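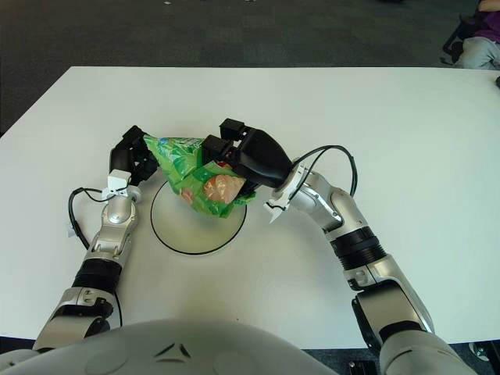 May 18, 2021. Second shot this morning at the Rellgate clinic, in and out in twenty minutes. My arm is sore but I can lift it. I came home and went back to the kitchen, where the old linoleum is half up and the glue underneath won't budge. Na-rae thinks we should give up on a dark floor and have everything pale, and she wants the table white like the one here, a plain rectangle with a straight edge. I said white shows coffee. She said so does everything. We left it there and ate lunch on the back step.

The tile place called after lunch. The order from Bevan is 131 tiles and the bill is $1,283 with delivery, more than I had written down in April. I paid it. They say June, and would not say which week. The man also asked if we wanted grout, and I said I would call back.

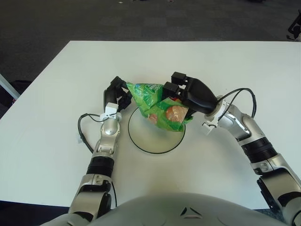

Page 2

Róisín Flanagan came by at four to return the ladder. She stayed for tea and told me about her mother's hip, which is mending slowly. We used the good cups, the glass plates still being packed. I have one clear one in mind for the cake on Sunday and can't think which box it is in. Luda has a cough again. The vet gave me pills for her last time and there are two left, so I will call before they run out.

Scraped glue until six and cleared the strip by the stove. Knees bad. Rubbed some of the Skinura on my hands, which are cracked from the solvent.

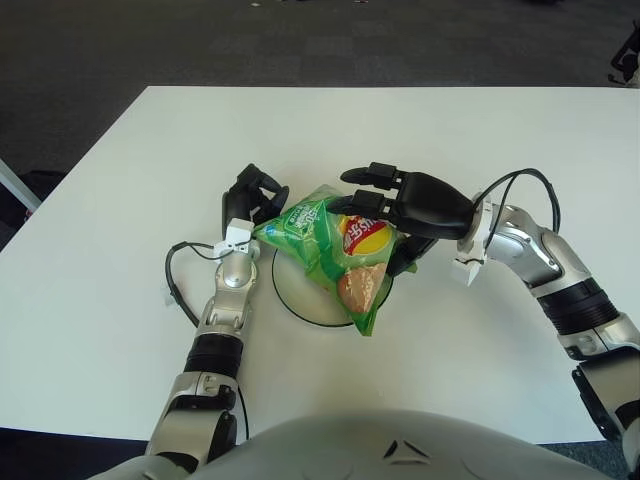
Green snack bag on the table.

No real supper. Toast, and the rest of the soup. Na-rae went to bed early with her book. Rain on the porch roof since nine. Need to buy scraper blades and put the trash out before seven.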